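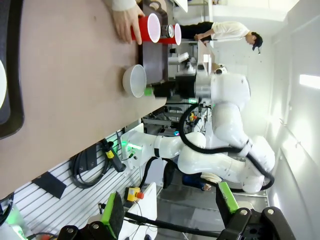 Bremo Tableware Set
README and data card
Release of 2018-10-26
Contact: Ludger Kleinschmidt, Bremo Collections Desk

Summary

Bremo is a catalog of small tableware and serving items, recorded as they are placed on, moved across and cleared from a tabletop. The items are everyday ones: plastic cups, bowls, canisters, trays and lids. The catalog consists of still pictures and a table of written entries. It is intended for persons who need plain, consistent records of how common dishes look when they are upright, lying on their side, grouped with others or partly hidden by a hand.

This document describes what the catalog holds, how entries are written, which terms are used and what the user should not expect. It replaces the notes that accompanied the March release.

Contents of the release

The release contains 300 entries in 11 item groups. Each entry pairs one picture with one row in the file named entries. A second file, named groups, lists the item groups and the terms allowed for each. A third, named changes, records corrections made after March.

Entries are numbered in the order in which they were accepted. The numbering has no gaps in this release, but users should not rely on this in later ones, as withdrawn numbers will not be issued again.

Fields in the entries file

entry: the number of the entry.

group: the item group of the main item, in lower case. Where several items share the tabletop, the main item is the one being held. If no item is held, it is the one nearest the middle of the picture.

outside and inside: the colors of the outer and inner surfaces. Two fields are used because many cups and bowls are made in two colors, and a red cup with a white interior would otherwise be entered as red by one person and as white by another. If the inner surface is not visible, the inside field reads "not seen." It is never filled in from knowledge of the product.

material: plastic, metal, glass, ceramic or unsure. The term is chosen by appearance alone.

rest: upright, on side, upside down, leaning or held. A cup lying on its side while a hand grips it is entered as both held and on side.

opening: for cups, bowls and canisters without a lid, the direction in which the mouth faces. This is given in relation to the picture as stored. Pictures are stored in the orientation in which they were received and have not been turned, so that "right" in this field may correspond to some other direction in the room.

neighbors: other items from the catalog's groups that are close to the main item. Identical items are listed separately. Where two cups of the same color are present, both are entered, and the second is not treated as a copy of the first.

surface: the color of the table or tray on which the item rests. If an item sits at the edge of a tray and it cannot be determined whether it touches the tray or the table, the term is "edge."

remarks: free text, in complete sentences.

Terms

The following usage was settled with Dustetti and Rautiainen before the March release and remains in force.

A cup is any open drinking vessel without a stem. Handles are not considered.

A bowl is open and wider than it is deep. Shallow bowls are a frequent source of disagreement with plates, and the groups file gives the rule for deciding.

A canister is a small upright container, usually of metal, with a flat or rounded top. The term is used whether or not the top can be seen to come off. Canisters are not opened in order to complete an entry, and the contents are not recorded.

A tray is a flat carrier with a raised or marked edge. Trays are treated as surfaces when other items rest on them and as main items only when they are held.

An item that shows only in part and cannot be assigned with confidence is entered as "container or lid." This term was introduced at the request of Dustetti, whose reviewers found that round objects at the border of a picture were being given names that the visible part did not support.

Review of entries

Every entry was written by one person and read by a second, who had the picture but not the first person's remarks. Color and rest were compared field by field. Differences were settled by Mr. Kleinschmidt, and 18 entries were changed as a result. The most common cause was the gray interior of certain white bowls, which some readers had entered as white. The rule now applied is that the color is entered as it appears, even where the reader suspects that the lighting is responsible.

People in the pictures

Hands, sleeves and, in some entries, whole persons appear together with the tableware. No field describes them apart from "held" in the rest field. Names are not stored. Users are asked not to attempt to identify any person, and to refrain from adding such information to copies of the entries file.

Known limits

The catalog favors plastic. Glass and ceramic are present but are too few to support any comparison between materials.

Red and white items occur more often than items of other colors. This reflects the stock of tableware used, which came largely from a single purchase, and should be kept in mind by anyone who intends to sort items by color.

Measurements are not given. Terms such as "small" in the remarks field are the impression of the person who wrote the entry.

Food and liquids are outside the scope of the catalog. An entry makes no statement on whether a vessel is full or empty unless the inside is plainly visible, in which case a remark may be added.

Corrections since March

The tray group was separated from the lid group. In 8 entries the opening field had been left blank and has now been completed. The term "tin" was withdrawn in favor of "canister" throughout.

Use and handling

The entries file may be read with any spreadsheet program. Users of the Bindix viewer should load the groups file first; otherwise the item groups are displayed as numbers.

Corrections are to be sent to Mr. Kleinschmidt with the entry number, the field concerned and the proposed wording. A correction to one field does not reopen the others. Accepted corrections are added to the changes file and take effect with the next release.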